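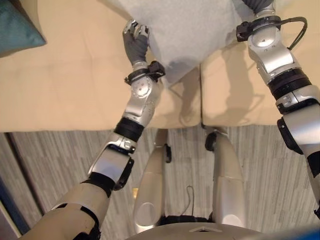
Folding was never the hard part of the job, one of the housekeepers remarked during the first week; the hard part was arriving at a flat with a quarter of an hour left and finding the sitting room in pieces. Her view is widely shared at Sodavcombe, the block of 85 serviced flats in Gamville where the operator, Flisari, has been using robots in its housekeeping department since the spring. The machines have taken on a narrow share of the work. They collect throws and towels from the seating, set cushions back in place and leave the linen ready for a member of staff to check.

The arrangement covers two floors. Flisari chose them for their plain layout and for the fact that the sitting rooms are furnished alike. Each morning the shift leader decides which flats the robots will enter and in what order. A flat is released only after the guests have checked out and a housekeeper has walked through it, removed breakable items and closed the balcony door. The robot then works alone in the sitting room while the housekeeper starts on the bathroom and kitchen.

For the staff, the most noticeable change has been in the order of the day. Pairs used to clean a flat together and talk as they went. Under the new rota one person is assigned to each flat, and several members of the team have told management that they miss the company. Flisari has responded by moving the morning break so that both floors take it at the same time. Opinion is divided as to whether that is enough.
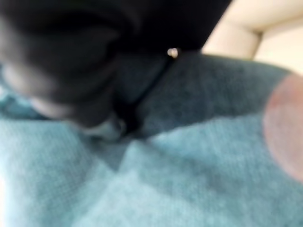 Pay and grading were the subject of the longest discussions before the scheme began. Staff representatives asked that supervising a robot be recognised as a skill, with training in working hours and a supplement for those who complete it. The company agreed to both requests, though the supplement is to be reviewed after a year. The training is largely concerned with fabrics. A soft, light blue cloth of the sort a gripper presses into here gives way and gathers in creases, and trainees learn to judge from the way it bunches whether the hold is a sound one or whether the item should be laid flat and tried again. Stiffer materials, such as the covers used on the dining chairs, are left to people for the present.

The supplier, Overgaard, sends an engineer to the building on a regular basis and keeps a telephone line open during the cleaning hours. Housekeepers were at first reluctant to use it. A stopped machine was felt to reflect badly on whoever was in the flat, and some preferred to finish the room by hand and say nothing. The shift leaders have since made it clear that stoppages are to be recorded without any mark against the employee, and the log has become a good deal fuller as a result.

That log is read at the monthly meeting between the department and the company. By the meeting of 10/7/26 it contained over 500 entries, most of them brief. A throw had slipped behind a seat; a cushion had been placed with its zip facing outwards; a machine had waited for an instruction while its supervisor was changing a bed two rooms away. The last of these led to a change in procedure, and supervisors are now asked to complete the bathroom first, where they can hear the signal.
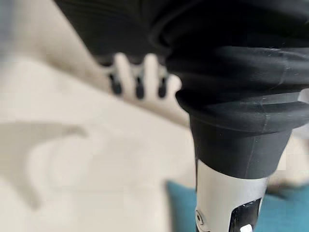
Other entries have proved more difficult to settle. Several concern the time allowed for a flat, which was shortened when the robots arrived. Housekeepers maintain that the reduction assumed a room with little in it, and that a family's departure leaves far more to sort than the figures allow for. Flisari has agreed to restore the former allowance for the larger flats until the matter has been examined properly.

No posts have been lost at Sodavcombe, and the company has given an undertaking that none will be before the end of next year. Staff representatives have asked for the undertaking to be extended to cover agency workers, whose hours have fallen over the summer. Flisari's reply is expected before the next meeting, when the department will also be asked whether it wishes the robots to be brought to a third floor.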